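Open day at Brindov – notes for the 10-minute slot
August 2019

Start on time. Thank Meton for the room and say the talk is short so people can get to the tables.

1. Why we went
We had seen the Bomcombe videos and wanted to watch the work in person. Videos get edited. An open day doesn't.

2. What the visit was like
Groups of 12, one table at a time. You stand behind the line and can ask anything between runs. Staff reset the table by hand. Mention the wait – it was longer than the demo.

3. The flower table
Two arms, one on each side, a camera on each gripper. Artificial hydrangea in the middle, loose leaf sprigs toward the corners. Say why soft things are hard: petals give when you squeeze, and thin stems are easy to miss. Pause before the next slide.

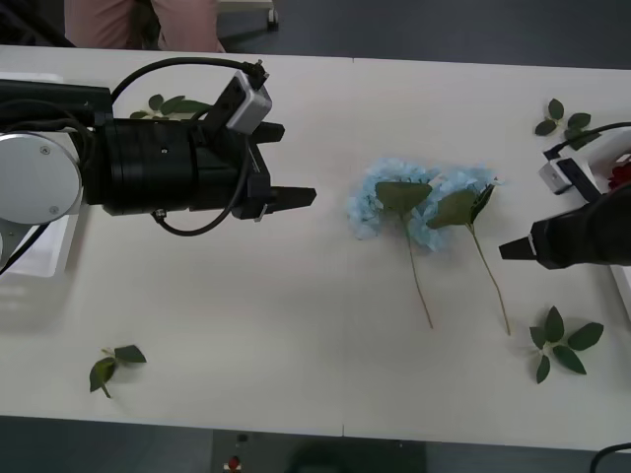 Derek Tindall told our group that he would sooner see 1000 dull runs than one good one, and that he'd be asking for the failures as well. Take this up. Ask the room what they would want counted.

4. What we do next
Second visit in December. Dobson is sending two people. Sign-up sheet by the door.

Leave the rest for questions.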